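Nornness grasp-replay toolkit: five weeks with it on our lab floor

Posted 10th April by Callum Matheson

If you've hung around the hobby end of manipulation research for any length of time, you'll have heard people going on about Nornness. It's the software kit that grew out of the Hjaltadóttir paper, the one arguing that you can teach a multi-fingered hand to grasp from a small pile of demonstrations as long as you replay them with deliberate wobble added. I was a sceptic. I've now run it at our place in Bindoddale for long enough to have opinions, and most of them are good, which has annoyed Vsevolod Kravchuk no end. (He bet me lunch.)

Quick recap of the method for anyone who skipped the paper. You guide the arm through a task a few times, the kit chops each run into short segments, then it jitters the start pose and wrist angle of every segment and checks which versions still close on the object. The survivors become your training set. No simulator and no giant dataset, which suits a small outfit like Lestoseck down to the ground, seeing as we've got one decent workstation and a fan heater.

Setup was easier than I'd feared. The installer asked sensible questions, picked up our hand controller on the second go, and the calibration routine talks you through every joint in plain English. My one gripe at this stage is the wrist camera step, where it wants you to hold a printed grid dead still while it thinks. It thinks for ages! Make a cuppa first.

Now, results. We recorded 5 demonstrations of a simple pick-up from floor height, let the kit expand them to 400 variants, and trained overnight. Then we ran 200 trials with the policy and 200 with our old scripted grasp, same objects, same spots. The script managed 131 clean pick-ups. Nornness managed 168. I made Vsevolod recount, then I recounted him. The gap was biggest on odd shapes, where the script tends to shove things along the carpet like a kid pushing peas round a plate.

It isn't magic, mind. Flat objects lying hard against the floor still beat it, and if you nudge the base after calibrating, even slightly, your success rate falls off a cliff. The docs mention this on page nine of a very long PDF. I reckon it belongs in big letters on page one. We ended up marking out our floor areas with bright tape, and I'd suggest you do the same before you lose an arvo to it like we did.

The wobble settings are the other thing to watch. Defaults are tuned for a stiffer wrist than ours, so I wound the angle jitter back by a third and the approach got a lot calmer. Worth fiddling with early on.
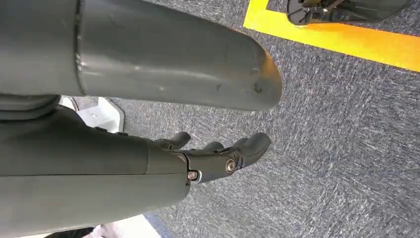

Working down at carpet level, fingers forward, with the yellow tape just beyond.

Logging is brilliant, by the way. Every trial gets its own folder with joint traces, wrist footage and a little colour-coded summary, and you can filter by failure type. I've got 473 of those folders now and can still find the one I want. What I'd love is a way to merge two sessions without editing a config file by hand. The forum says it's planned for August, and I'll believe that when I've downloaded it.

Would I recommend it? For a small lab with one arm and one hand, yep, easily. If you're running several machines side by side I'd hold off until the session merging is sorted. Big groups with their own pipelines probably won't get much from it beyond the logging – though I'd pinch that part in a heartbeat.

Four stars out of five. Vsevolod says three and a half, but he's still paying for lunch.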